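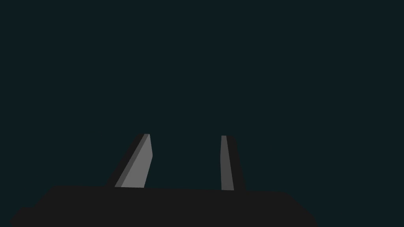 Minutes of the Phone and Tablet Working Group
Tuesday, 2:00 p.m., upstairs meeting room, Dolter office

Present: four members of the working group, one from purchasing, one from the help desk.
Apologies: one, from the warehouse.

1. Minutes of the last meeting
Agreed, with one correction. Under item 4 the word "tablets" should read "phones."

2. Replacement of staff phones
Purchasing reported that 441 phones are in use across Dolter and the Urkach site. The oldest batch stopped getting security updates in July. Two quotes have come in, one from Nasr and one from Plirkard. Nasr is cheaper per phone but charges for cases and screen protectors. Plirkard includes both and offers a longer warranty on the battery.
The group went through battery life, storage and repair times. The help desk asked that any new model have at least two sizes, as the current one is too big for several of the drivers.
Agreed: order 30 of the Plirkard phones for a trial at Urkach before any larger order. 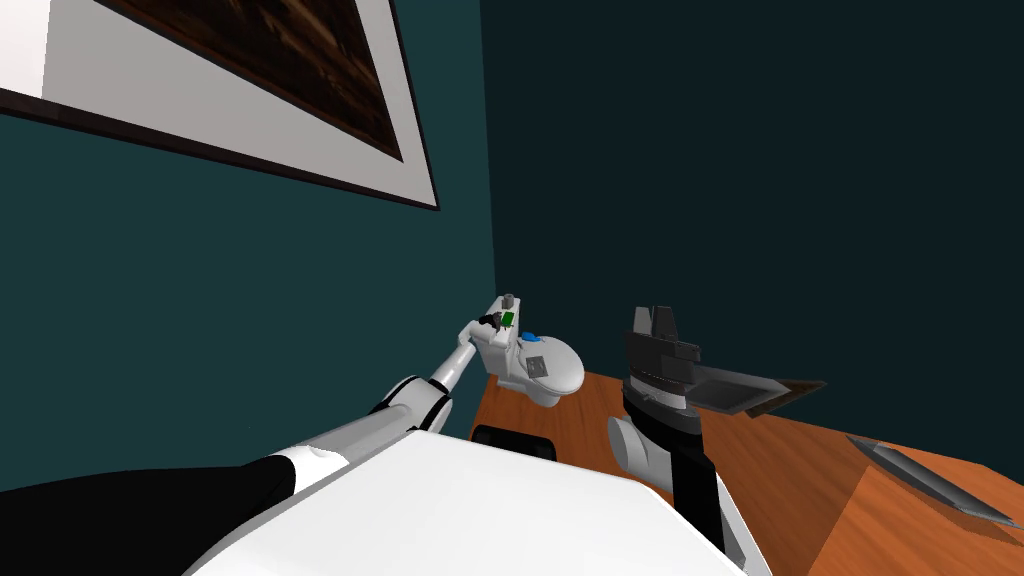 The trial will run for six weeks. Drivers will go first, then the front counter. Each person gets a short form to fill in at the end – one page only, as the last form was too long and few came back.
Action: help desk to write the form. Purchasing to confirm the delivery date.

3. Old phones
Three boxes of returned phones are still in the store room. Some have not been wiped. The help desk will wipe them before they go anywhere. A member asked if staff could buy them. Purchasing will check the rules and report back.
Action: help desk, purchasing.

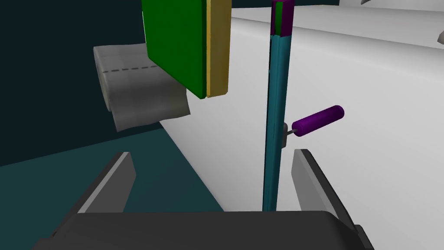 4. Data plan
The shared plan went over its limit twice in the spring. Most of the extra use was map downloads on the road. Drivers will be asked to download maps over Wi-Fi before leaving. No change to the plan for now.
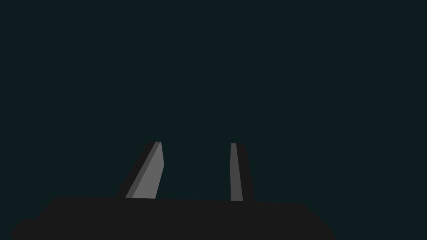
5. Default settings
The group discussed how the new phones should be set up when handed out. Screen lock will be a six-digit code, with fingerprint optional. Brightness will be left on automatic. For the lock screen the group preferred a plain dark background, a very deep teal-green that is almost black, with no texture or markings on it. White text should be easy to read over that. Staff may change it afterward.
Action: help desk to load the settings on one phone and bring it to the next meeting.

6. Any other business
Chargers keep going missing from the front counter. Purchasing has a budget of $2000 for accessories and will order 100 cables.

Meeting closed at 3:10 p.m. Next meeting same room, same time, after the trial phones arrive.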